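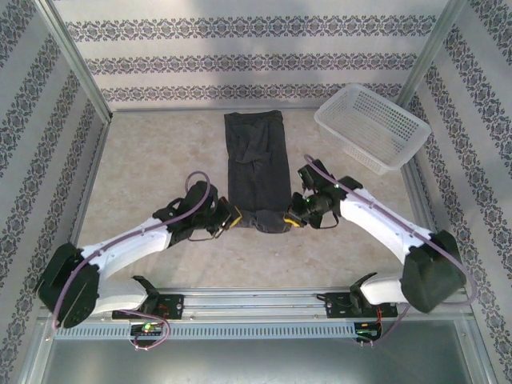

I finally got to see the Gostitis jewelry workshop in Hikavberg on its December open day, and I've been talking about it to anyone who stands still long enough. I went for the filigree, mostly. I have my grandmother's filigree brooch and I've never understood how a person makes something like that without losing their mind. Once you start looking at it closely you see the same shapes all over the place, and that wallpaper with the dark gray-purple bands is a good case: lacy medallions repeated one after another, like somebody unrolled a very long bracelet along the wall. I'd wear it! A charcoal-gray cloth like the one on the floor is also what I'd want under silver if I had a market table, because black shows every speck of dust and white makes everything look gray.

Anyway, the workshop. Tickets were 10 euros, which you got back if you bought anything, and of course I bought something (more on that below). They let us in at ten in the morning through the shop and up a staircase so narrow that people coming down had to wait at the top. My coat got caught on the banister twice. If you go, leave the big bag at the hotel.

The first room is where they melt and pour. I'd pictured a roaring furnace, and instead there's a little electric one that looks like something you'd keep soup in. The man running it poured a small silver bar while we watched, and then he put it through a rolling mill, over and over, a bit thinner each time. In between he heated it with a torch to soften it again. The mill is a Botha, green, and older than anyone working there. He let a boy from our group turn the handle and the kid did not want to give it back.

Then wire. For filigree they pull the wire through holes in a steel plate, each hole smaller than the last, until it's hardly thicker than thread. Two strands get twisted together and rolled flat, and that's where the tiny beaded edge comes from! I had looked at that edge on my brooch for years and thought somebody had nicked it by hand. I felt pretty silly, but the woman next to me had thought the same thing, so we felt silly together.

Stone setting was upstairs again, and this was my favorite part of the whole day. Tímea Vincze has the bench by the window. She was setting a halo ring, small diamonds all the way around a sapphire, and she talked the entire time without once looking up from the microscope. There's a camera on it and a screen on the wall, so we could all follow along. She cuts a seat for each stone, drops the stone in with a bit of wax on a stick, and pushes little beads of metal over the edge. Every stone gets tapped and checked before she goes on. I asked if she ever drops one, and she laughed and pointed at the leather apron hanging under the bench. Everything lands in there, filings too, and it all gets sent off and refined. 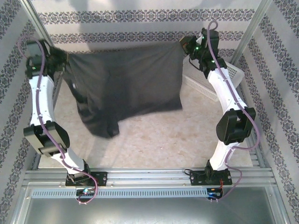 Dark gray cloth, held up between two white robotic arms.

I asked her about cleaning rings at home, seeing that I'd come all this way. Her answer was warm water, a drop of dish soap and a soft baby toothbrush, and do it in a bowl, never over an open drain. No soap and toothbrush for pearls or opals, just wipe those with a soft damp cloth. She also wants people to stop wearing their rings to the gym, and she said this while looking very hard at a man in our group who was wearing a smartwatch and a wedding band with a dent in it. He put his hand in his pocket.

Lunch was in the courtyard, lentil soup and good bread. The afternoon was the part you sign up for, a stamping class with 10 places, and I only got in because someone else canceled. You get a strip of silver, a hammer and a tray of steel stamps from Custidham, and you make a pendant. Mine is supposed to have a row of leaves on it. Two of them are upside down, and one I hit so hard it nearly came out the other side. My advice is to practice on the copper scrap for much longer than you think you need to. The class was 40 euros with the silver included, and I thought that was fair.

Now the shop. They put out a tray of seconds on open days, things with a tiny scratch or a stone that isn't a perfect match, and I was in there like a magpie. The ring I really loved was a plain band with one old-cut garnet, 500 euros even as a second, and I tried it on three times and gave it back three times. I came home with small filigree studs instead. The left one has a slightly wobbly scroll at the bottom. I can't see it unless I take it off and hold it up to the lamp.

A few practical bits. There's no elevator, and the setting room gets warm with everybody packed in. Most of the tour is in English if you ask at the door. The good coffee is across the square, the place with the yellow awning. And bring any old pieces you want looked at, as they do that for free at the counter until four. I'd left the brooch at home in its box, so I'll be going back in the spring with it, and maybe for another look at that garnet.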